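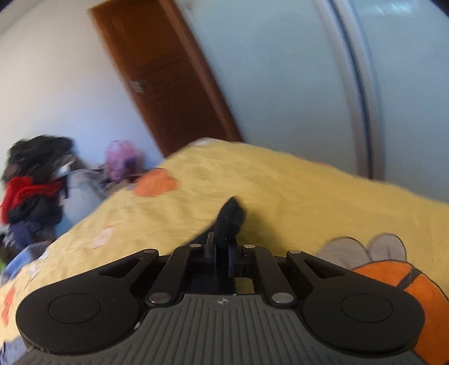

A yellow quilt, crinkled the way a well-used one should be.

Perla Zavala has washed the quilts in her Trusville house every October for 18 years, and she will tell you, over a second cup of coffee, that the bed is where all her laundry ends up sooner or later. She sorts there, on top of the covers - shirts first, then towels, and the black socks last of all, as they take the most patience and the best light. Pale yellow is a help with that. Her mother sorted on a navy blanket and went half her life in odd pairs! Perla folds each pair once, never balled, and lays them along the pillow until the drawer is cleared out.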